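Visit report: Wokano training center, Thursday session

The Wokano basketball club opened its practice building to visitors in May. Our group was taken through by Lungile Joubert, head of facilities. The main court was resurfaced last summer with maple over a sleeper subfloor. Seating capacity is 815, all on retractable stands along one side.

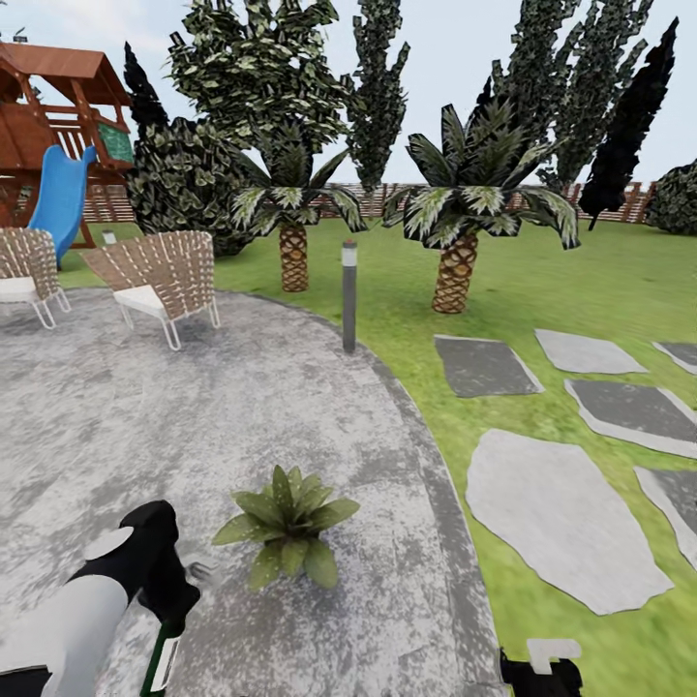 Shot tracking is handled by a Cemel system with sensors above each backboard. It logs arc, depth and left-right deviation for every attempt. During the session a guard took 100 corner threes and made 61. The readout reached the bench tablet after a delay of almost 2 seconds, which Joubert considers too slow for live coaching. A firmware update is pending.

Player load is measured with Binda vests. Data is pulled by cable after practice; the wireless link drops out near the weight room. 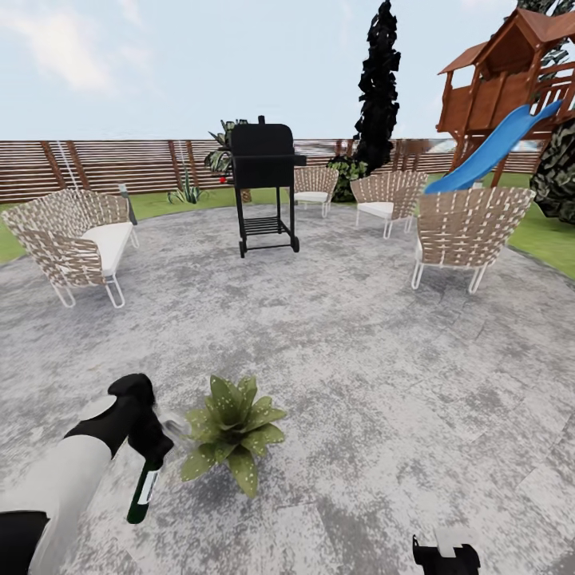
Officiating room

The club runs referee clinics here using Chan replay software. Clips are tagged by foul type and reviewed at half speed. Visitors were shown four block/charge calls and asked to rule on them. The group split evenly on the third.

Parking is on the north side. Enter by the loading door.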